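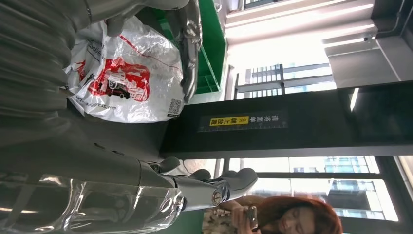
Figure 1. White plastic bag with a red vehicle graphic.

Tyre wear and lap times in club kart racing at Goltside
Project report, 2023-08-25

1. Aim
The aim of this project was to find out how much lap time a kart loses when its tyres become old. The drivers of the Goltside club often discuss this question, but they had no written data.

2. Method
We recorded 343 laps in June during two club meetings. All karts were of the rental class and used the same type of tyre. The lap times came from the timing loop of the track. Tread depth was measured before each heat with a hand gauge - always on the left rear tyre, which wears fastest at Goltside. Laps with a yellow flag were removed.

3. Results
On worn tyres the times were slower in almost every heat. The loss was largest in the long right corner after the pits. On the straight we found no clear difference.

4. Limits of the work
Two heats were shortened by rain and could not be compared with the others. Driver weight was not recorded. We wished to repeat the test at Lastville, but the track was closed for new asphalt.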